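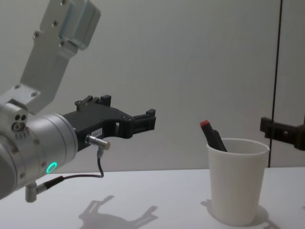
Left arm with its fingers open, pen cup on the table, right gripper just coming in on the other side.

January, started a little after nine

I'm writing this one up at more length than usual, partly for Oluwatosin, who takes over the bench while I'm away, and partly for me, as my notes from the last cup session were so short that I couldn't make head or tail of them. So put the kettle on!

The question is still the one Ifeoma put to us before the break. When two arms share one object, does it help to let the second arm wait for the first to settle, or should both close in together? We've been calling the waiting version Kustau and the together version Igwe, after the branches they live on, and I'm sorry to anyone reading this who has to learn the names. Both start from the same set of demonstrations and the same weights. The only thing that differs is the hold signal, a single number each arm passes to the other to say how sure it is of its approach.

The task is the pen cup. Left arm comes in, right arm comes in, they take the cup between them, lift it, and put it down again a hand's width nearer the wall without spilling the pens. A white plastic cup on a white table is a mean thing to ask of a vision system and I did wonder about swapping it for something brighter, but Rakiya talked me out of it. Her view is that if we only ever test on easy colours we'll have a lovely set of results and no idea what they mean, and I think she's right. The pens stay in too. They shift the weight to one side and they give the policy something dark to look at, which may be helping more than we'd like. Worth a separate run with the cup bare.

39 trials on each branch, same start positions, cup set down by hand on the pencil mark every time. I counted a trial as good if the cup ended up standing with its pens in it, whatever it looked like on the way there.

Kustau (waits): 30 good out of 39. Most of the bad ones were slow ones, where the right arm sat there being polite until the timer ran out. Only two actual tips, both from the left fingers nudging the rim on the way in.

Igwe (together): 27 good out of 39. Quicker, and rather nice to watch when it goes well, but it knocked the cup over nine times, and in the remaining three it got hold of the cup and then pulled in two directions until one side slipped.

So there are three trials between them, and I wouldn't hang my hat on that. What interests me much more is how differently they fail. Kustau's seven timeouts look mendable to me. If I let the hold signal fade after a few seconds, the right arm ought to make up its mind and go, and we might keep the gentle approach without all the standing about. Olanrewaju thinks a plain cut-off would do just as well and be far easier to explain in the write-up. We went back and forth over this for most of lunch – very good-humoured, neither of us moved an inch – and agreed to try both.

One thing that caught me out. The soft shadow of the fingers falls on the table well before they get to the cup, and on several of the Igwe tips the approach seemed to bend towards it. I've nothing firmer than my own eyes for this. Laiba has offered to pull the attention maps for the nine tips and for nine good trials alongside, and until she's done that, please treat it as a hunch.

For Oluwatosin:
Home both arms before you load a branch. I forgot once and had to throw the trial away and redo it.
Logs are in the Wundari folder, one per branch, with my comments in the last column (apologies for the spelling).
Leave the lights as they are until Laiba has her maps.
Fading hold signal first, then Olanrewaju's cut-off, 39 trials each so that we can compare like with like.

Stopped at half past four. Bare cup run still to do.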